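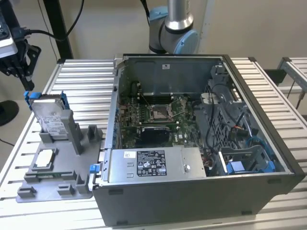 What's Inside a Computer, and Why Is So Much of It Air?

Grown-ups will tell you a computer is a very clever machine. Then you take the side off one and find a green board, a metal box, a lot of cables and plenty of empty space. Don't be disappointed. The clever bits are just small.

Let's start with the green board, which is called the motherboard. It's nobody's mother. It is a bit like a town: every part either lives on it or has a road leading to it. The roads are thin lines of copper, and messages zip along them far too fast for you to read one, even if you could read electricity.

In the middle of town there is a square socket with a metal frame and a little lever. The most important part of all goes there -- the processor, or CPU. When it's out of the computer it looks like a flat silver cracker. The silver part is a lid that carries heat away from the chip underneath. It does sums. That's the whole job. Drawing a dragon, playing a song and losing your homework are all made out of sums, done billions of times a second.

Doing sums that fast makes the processor hot, sometimes as hot as 80 degrees Celsius (that's 176 in Fahrenheit, and too hot to touch). So computers have heatsinks, which are lumps of metal with thin fins. The heat spreads out into the fins and the air carries it off. Now you know what some of the empty space is for.

Next to the socket are the long, skinny memory slots. Memory is where the computer keeps whatever it is thinking about right now. Turn the power off and it forgets everything, like you do when someone asks what you learned at school.

For remembering things properly there is the hard drive. It's a metal box about as big as a paperback, and it keeps your files even when the computer is switched off. Some drives sit in a plastic carrier, often a bright color like blue, that slides into a cage and clicks. Blue plastic inside a computer is usually a hint. It means "this bit is meant to be moved by hand," and it saves a lot of hunting for screwdrivers.

The big silver box is the power supply. It takes electricity from the wall and turns it into the gentler kind the other parts like. It also wears a label full of tiny writing and symbols, which is there for safety and not for fun.

Two rules before you go looking. Ask an adult first, and make sure the computer is unplugged. And never open the power supply itself, even then. It can hold on to electricity after the plug is out, and it does not like sharing.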